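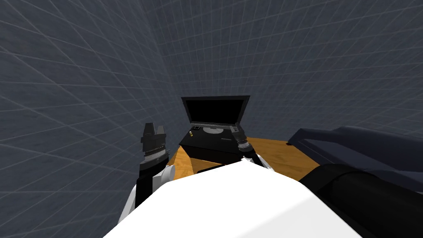
Rosario Cattaneo wrote in to ask whether the Fludelska trial is worth paying for if you only want a robot to open lids, shut them again and keep off the upholstery. My answer is yes for one month, and then decide.

Fludelska is a chore rehearsal service for two-armed home robots. You send in the measurements of your room and the things in it, they build a simulated copy, and a simulated robot practices the job in there. You get the pictures and a short report by email. The first room costs $34 and each chore after that is $20. I've run it on the same corner since May, mostly on lidded boxes and things with small knobs.

## Before you send the room in

- Measure with the furniture where it normally sits. I pulled the couch out to get the tape behind it, forgot to push it back, and paid for a second room.
- Give heights as well as widths. The form doesn't insist on them, but it should.
- List the small parts. A knob left off the form is left off the model.
- Measure hinged lids both shut and fully up, and note the gap to the wall.
- Skip wall colors and pictures. My walls came back as plain gray grid and it made no difference to the result.

## Knobs and small handles

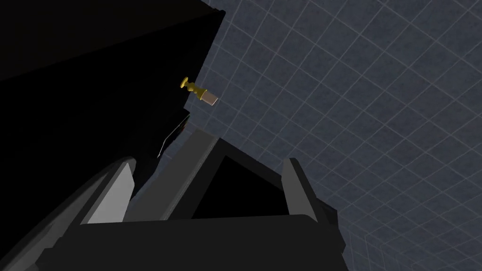
*Page last changed: May. Prices checked, knob section rewritten.*

Ask for an approach with the fingers already open and the knob in clear space between them. If the report lists a bump against the cabinet, ask for a lower start before you ask for a slower one. Slower runs take longer and mine bumped just the same.

Put in writing whether a knob turns, pulls or does nothing. The standard form has one box for all three - use the notes field.

## Lids

A raised lid takes up more room than people allow for, and the arms need space beside it as well. Keep one side of the box clear. Book opening and closing as separate chores, even though it costs more, and read the closing report first.

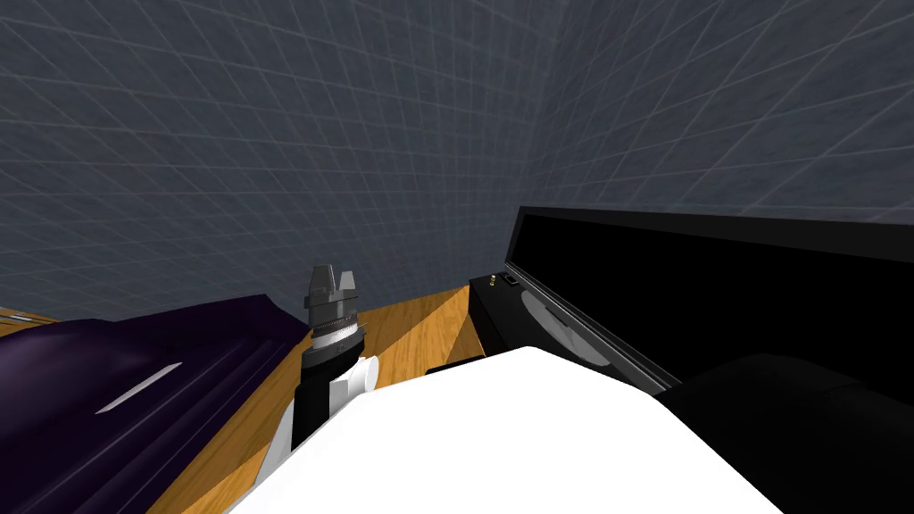

## Cloth and soft furniture

Dark fabric near the work is worth a line in your notes. Say what it is and whether it can be moved. I had a Vullo plan before this one, and it treated every soft thing as a solid block.
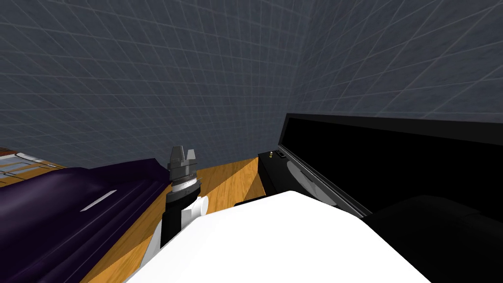 Reading time: 3 minutes

## What I'd change

The report should say which arm did the work. Support took roughly 20 hours to answer that for me, and the reply was polite but short. I'd also like a discount for repeat chores in the same room.

Cancel from the account page, under Rooms.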